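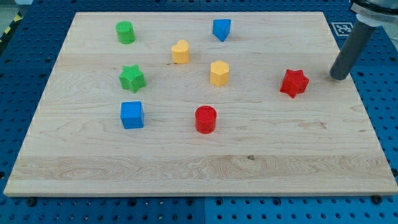 By Yae Murakami
Last updated in November

Wood grain

Wood grain is the direction, texture and pattern of the fibers in a piece of wood. The word gets used for several things at once, which confuses beginners and keeps old hands arguing happily at the lumber yard. A woodworker who talks about planing "with the grain" means the direction the fibers run. A furniture buyer who admires "beautiful grain" usually means the pattern on the surface, and specialists prefer to call that figure.

How it forms

A tree adds a new layer of wood under its bark each growing season. In cool climates the wood laid down in spring differs from the wood laid down in summer, and the contrast between them shows up as growth rings. A maple that has stood for 150 years carries a record of all of them - dry summers, crowded years, the season a neighboring tree fell and let the light in. It's a wonderful thing to read once you get the hang of it!

Effect of the cut

The same log can give boards that look like strangers to each other. Plain-sawn boards, cut across the rings at a shallow angle, tend to show arches and ovals. Quarter-sawn boards have rings that meet the face at a steep angle, so the lines run straight and close together. In oak, quarter sawing also brings out bright flecks called ray fleck.

Figure

Curly figure comes from fibers that grow in waves. Light bounces off them at different angles, and the stripes seem to move as you walk past (try it with a violin back). Bird's-eye figure, best known in hard maple, is made of tiny swirls, and its cause is still debated.

Knots

A knot is the base of a branch that the trunk grew around. If the branch was alive, its fibers are joined to the wood around it and the knot stays tight. Dead branches leave loose knots that can drop out of the board. Grain bends around a knot on both sides, and planing there often causes tearout.

Movement

Wood swells and shrinks with the humidity, mostly across the grain and very little along it. Panels are often set in grooves without glue for this reason, and wide tabletops are fastened with slotted screws or sliding clips. Breadboard ends are an old and clever answer to the same problem.

See also: Growth ring; Burl; Quarter sawing; Spalting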